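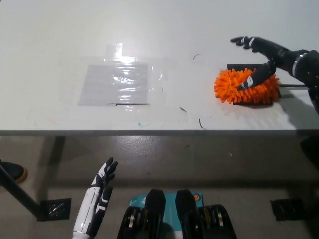 April 2024

Up before six, no reason. Rain again. Made coffee and drank it standing at the back door looking at the garden which is mostly mud and one very smug rhubarb.

Seeds. Have to get the seeds sorted this week or the whole thing slides like last year. Went through the shoebox after breakfast. Half the packets have no date on them. Beans from Viorica, in the envelope with her handwriting, brown ones with the white eye. She says soak overnight. I say I've never soaked a bean in my life and they come up fine. We will have this conversation again in May.

Tomatoes on the windowsill are leggy. Turned them. Turned them back. The two in the yogurt cups look better than the ones in the proper tray from Plakura, which cost me real money. Typical.

Phone rang at nine, it was the tile people about the bathroom. Usta can't come til after the twentieth now. They said it like it was good news. I asked is the price the same and there was a pause, long one, and then yes. Wrote that down with the time next to it. So bathroom stays as is -- bare patch by the sink, bucket under the pipe.

Then the bus into town. Missed the 173 by about the length of the street, so the 64, which goes all round the hospital and past the old dairy. Didnt mind really. They're pulling the dairy down. Whole front wall gone and you can see straight into the upstairs, green paint, a calendar still on a nail. Mom worked there two winters before I was born. I should tell Aunt L. Or maybe not, she'll want to go and look and then she'll be upset for a week.

Bank. Post office. Line at the post office out the door, woman in front sending a rug. A rug! Rolled up and taped and too long for the scale. Everybody had an opinion on how to measure it. I had one too but kept it to myself for once.

Bought: onion sets, string, light bulbs, the good mustard, stamps. Forgot: the one thing I went for, which was the washer for the kitchen tap. Wrote it on my hand last night and then washed my hands, so there you go.

Lunch was at Perić, bean soup and half a roll. They've changed the spoons. Heavier. Soup same as ever. Sat by the radiator and dried out a bit and read somebody's left newspaper, only the middle pages, so I know all about a goat show and nothing about the world.

Viorica Ardeleanu came in as I was leaving so I sat down again. She's sleeping badly. The knee, and also the grandson, who has decided not to finish the course, five months from the end. She isn't angry with him, she says, she's angry with the course. Talked until they started putting chairs up. She wants me to come to the lake in October, same house as before, the one with the stove that smokes. I said yes before I thought about it. Thinking about it now and it's still yes. Need to ask about who minds the cat.

She owes me 80 from the train tickets and tried to pay me in the street, in the wind, notes everywhere nearly. I said put it toward the lake.

Home by four. Cat furious. Landa's been sick on the stairs and then sat next to it, waiting for me, like a landlord. Cleaned that up. Fed her the expensive stuff, out of guilt. She ate it all and asked for the cheap stuff too.

Rain stopped around 5 so went straight out in the wrong shoes. Got one row of onions in. Soil is cold still, clumps up on the fork, and I know what the book says about waiting but the book doesn't live here. Found the blue-handled trowel!! Under the rhubarb, where I must have dropped it last fall after swearing blind the neighbor had it. Will have to be extra nice to the neighbor now without saying why.

Something's been at the peas. Slug or pigeon, can't tell, they're just short. Put the old net over what's left and weighed it with bricks. Ran out of bricks, used a pan.

Then dark. Back is not happy. Eggs for supper, with the mustard. Started a letter to Aunt L, got as far as the weather. Didn't put the dairy in. Put it in. Crossed it out so now I have to start over becuase you can read it right through.

Tried to watch the thing everyone is watching, fell asleep in the chair, woke with the cat on my arm and the arm gone dead. Lovely.

Tomorrow -- washer for the tap. WASHER. Library books are due. Ring the dentist, can't keep putting it off, it only hurts on cold water but it does hurt. Get the pan back in before I need it. Second row of onions if dry, and if it's not dry then the closet under the stairs, God help me.

Can hear the rain starting up again. Net will be soaked. Going up.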